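12 Apr 2020
Paora Ngata

Live score feed – Fothergill v Dedine, senior hurling final replay stream

Scoreboard stuck at 0-04 to 0-03 from the 30th minute. Video fine, overlay dead. Phones ringing.

Restarted Rotodance on the laptop. No change. Logged out, back in, now it shows the teams teh wrong way round.

Checked the club site – scores coming through there OK, so the scorer's tablet is sending. Problem is our end. Cleared the cache, 3,000 old entries in it going back to October. Came back at 35 mins with the right score, then froze again on the next point.

Sirnard support say the limit is 1,000 updates per match file and we're still using the drawn game's file. Made a new one, typed the first half in by hand.
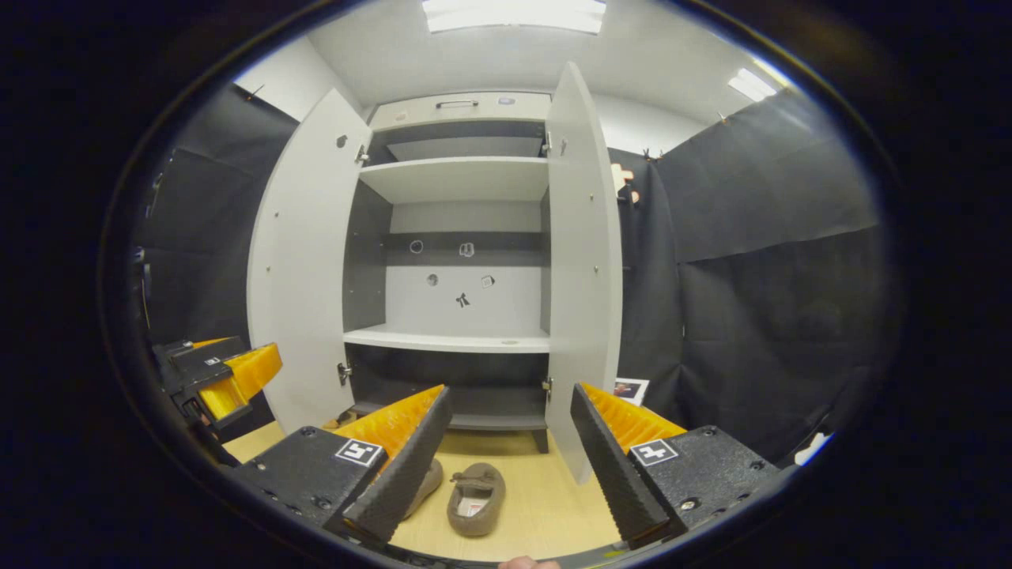 Overlay moving since the restart. Wides still not showing, goals and points good. Leaving wides off for second half, not touching it agian with people watching.

To do – new match file for every game, replays too. Ask Sirnard about the swapped team names. Ticket stays open till then.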